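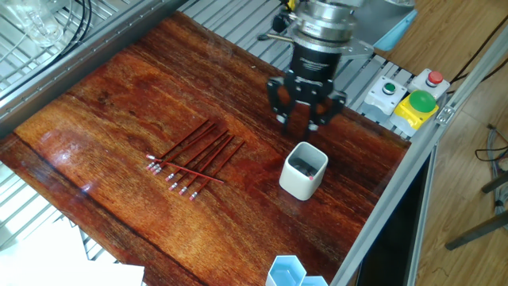
Pencils, and where they are supposed to live

I own a white square cup with rounded corners. Its one job is to hold pencils. For most of the winter the pencils have lived beside it, which is a bit like sleeping on the driveway next to your house.

They are red, with silver collars and pink erasers, all sharpened to the sort of point that makes you sit up straight. Eight of them lie more or less in formation. The ninth has flopped across the others like a cat on a newspaper.

I bought a big box of them from a stationery shop in Lukcombe that was closing down, 58 pencils for less than the price of lunch. I don't draw. I do the crossword, I write grocery lists, and I make notes in the margins of cookbooks (the word "salt?" appears in mine a lot). At my present rate I will be leaving pencils to people in my will.

The cup was meant for toothbrushes. It's matte, with a dark grey inside, so whatever falls to the bottom is gone until spring. There is a small pink mark on one corner of the rim. I have tried dish soap and baking soda and a fingernail, and I now think of it as decoration.

Then there's the table. Reddish-brown, dark grain, and so shiny that every pencil gets a faint twin underneath. I spent most of one January varnishing it with a can of something called Orkholm, and I'm vain about it. Anything left lying on it looks as if it was put there on purpose, which has done terrible things to my habits.

So, new rules. Pencils go in the cup at the end of the day, points up, because I'd like to find the sharp one before it finds me. Erasers down, even though the pink ends are the prettier ones. Any pencil shorter than my thumb gets moved to the kitchen drawer with the rubber bands and the takeout menus.

I'm giving it until the end of the month. The crossword is still on the couch, and I'm stuck on 14 down.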